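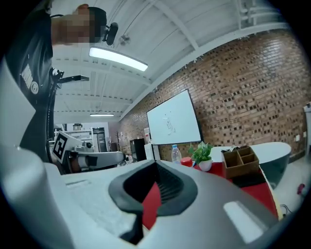
# Bronness hand-held grippers, after a term and a bit with our robotics club

I said in November that I'd write these up once we'd used them properly, and then the club got busy and I didn't. We've now had the pair through a whole term of sessions plus the run-up to the Ternthorpe Cup, so I think I've earned an opinion. Several, in fact.

For anyone who doesn't know us, we're a student club, mostly first and second years, and this year's project is table tidying. You set out a desk with ordinary bits on it (bottle, organiser, plant, that sort of thing) and the arm has to put them where they belong. We collect the demonstrations by hand with the grippers and train on those. Last year we did everything by steering the arm itself about, which was slow and made everyone grumpy, so Ermira Golob, who runs our budget, let us spend £700 on the Bronness pair. It's the most we've ever spent on one thing and I was a bit sick when the order went through.

## First go

They're bigger than I'd expected. The housings are fat, rounded things in white and grey, and if you've got small hands you'll notice. Afia Amegashie has small hands and she notices every time! She's also our best demonstrator by miles, so it clearly isn't a deal breaker, but she does take more breaks than the rest of us. Each one comes in at 600 grams on the kitchen scales. That sounds like nothing, and for the first ten minutes it is nothing, and then you've been holding your arm out over a table for half an hour and it's very much something.

The setup guide is decent. It's written by somebody who has done it themselves, I'd say, although the section on calibration sends you to a page that doesn't exist. We wrote to Bronness and got the right page back the next morning, so fair play to them. Getting both grippers recognised by the recording software took us one evening, most of which went on a laptop that wanted to update itself.

## Using them for real

The jaws are the best bit. They're curved, and they cope with round things far better than the flat fingers we printed ourselves last year. Small bottles used to be our nightmare because they'd spin out sideways the moment you squeezed. With these you come in from the side, close gently and lift, and you get a nice clean demonstration without having to think much about your wrist.

Two-handed work takes longer to get the hang of. Everybody starts off using the right one and forgetting the left exists, so it just hangs about at the edge of the table. Mutua Owino came up with a rule for new people, which is that the left gripper has to be held upright and in sensible view before the recording starts, and has to stay like that until it's wanted. Sounds fussy, but it made a real difference to how many takes we could keep.

Now the cables. I do wish there was a wireless version. There's a black one trailing off the gripper past your wrist, and you can get used to it, but it has a knack of finding the edge of the cloth. 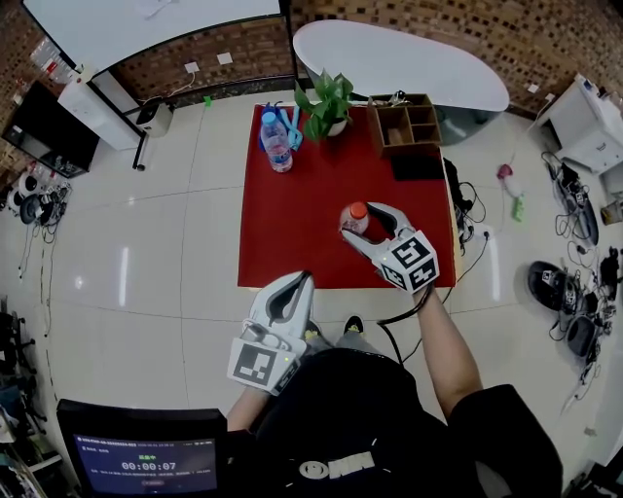 We tried clipping it to a sleeve, then running it up the arm and over the shoulder, and in the end we settled for leaving plenty of slack and telling people to stand still. If you're buying a pair, buy longer cables at the same time. The ones in the box are fine at a desk and a bit mean if you're standing up.

The square markers on the bodies need a mention too. Tracking is good so long as you don't cover them, and it's surprisingly easy to cover them when one hand crosses over the other. You don't get much of a warning either. The status text on the monitor stays green for a moment or two after it's lost you, and we only worked that out after throwing away a good chunk of an afternoon. These days we have one person holding the grippers and another one watching the screen, and we swap when the first one's arms go.

## The numbers, for those who like them

By the end of term we had recorded 2,251 demonstrations. I know this because Kwaku Baidoo keeps a spreadsheet and reads from it at parties. Of those, nearly 310 had to be binned, mostly for hidden markers and a few for people talking to their friends and putting the bottle down in the wrong place. I'm told that's a respectable rate for beginners. With last year's method we'd have been pleased to get a fraction of that total, and I don't remember anyone volunteering for an extra session back then.

## What I'd compare them with

The other pair we looked at was from Sfakianakis, which the club over at Ternthorpe uses. I had a go with theirs on a visit and they're lovely to hold, much slimmer, with a softer squeeze. They're also a good deal dearer, and the recording software only wanted to talk to one sort of arm (not ours, naturally). Zuweira Odoi still thinks we should have gone for them and saved up for the difference. She may be right about the comfort. I still think we'd have spent the autumn fundraising instead of recording.

There's also the option of printing your own. We've got the files and we've done it once. It's cheap and you learn loads, but if you've only got one evening a week you'll spend a lot of those evenings glueing.

## Moans

- Bulky for small hands, and there's no smaller size.
- The supplied cables are too short for standing work.
- The lost-tracking warning comes too late. Please, Bronness, a beep!
- No case. For that money I wanted a case. Ours live in a crate with a towel.

## Would I buy them again?

Yes, I would. They've had a lot of different hands on them since autumn and nothing has cracked or come loose, and a new member can be making usable recordings on their first evening, which was the whole reason for getting them. I'd give them four out of five, and I'd put the missing one back if they sorted the warning.

We've got our eye on the Unduvance stand for next term, so that the demonstrator can rest their elbows between takes. Afia has offered to test it before anyone else gets a turn. If you've already got one, leave me a comment and tell me whether it wobbles, as the photos on their shop page don't show the feet.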